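Keeping a pot of beans from going wrong

In my house we cook dried beans every week, and for many years I made them badly. They were hard in the middle and the skins were floating in the water like little papers. I write down what I do now, in case it can help somebody who has the same trouble.

Buy from a shop that sells a lot of them. An old bean stays hard, even if you cook it the whole afternoon. I buy the Huvham white ones, 400 grams in the bag, and one bag makes dinner for 4 people with a little left for the next day. When I open a new bag I write the month on it with a marker. Beans that say July and are still in the cupboard the next July go to soup, where I can crush them.

Soaking

Put the beans in a big bowl the evening before, with cold water and one spoon of salt. I was told as a child that salt makes the skin hard, but with me it is the opposite, the skins stay whole and soft. The water must be three fingers over the beans. In hot weather the bowl goes in the refrigerator.

If you forgot to soak, cover the beans with water, boil them for two minutes, close the lid and leave them one hour. It is not so good as the night, but it works for a Wednesday dinner.

Cooking

Throw away the soaking water and take new. Bring it to a strong boil for ten minutes (for red kidney beans this is necessary, they can make you sick if you skip it), then put the fire very low. The water should move only a little. I add one bay leaf, half an onion and some olive oil from the start. Tomato, vinegar and lemon wait until the beans are soft - anything sour will stop them from getting tender.

Taste five beans, not one. When all five are creamy inside, it is ready. Leave them to cool in their own water, then the skins do not break.

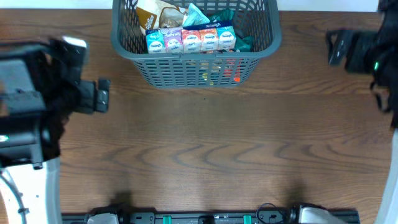
Settimio Fontana wrote to me that he never takes the onion out, he presses it with a fork and gives it back to the pot, and also that a piece of old cheese rind does more than any stock cube. I tried the rind and he is right, but stir the bottom often, it likes to stick.

Keeping and freezing

Cooked beans stay good three or four days in the refrigerator, always covered with their liquid. For the freezer I use flat bags with two cups in each one, and I leave a little space on top. To heat them again, put the frozen block in a small pot with a spoon of water and the lid on.

Do not pour the cooking liquid in the sink. It makes a pasta sauce thicker, and with garlic and stale bread it is already a soup. My sister puts it also in her bread dough in the place of water, and the loaf stays soft one day more.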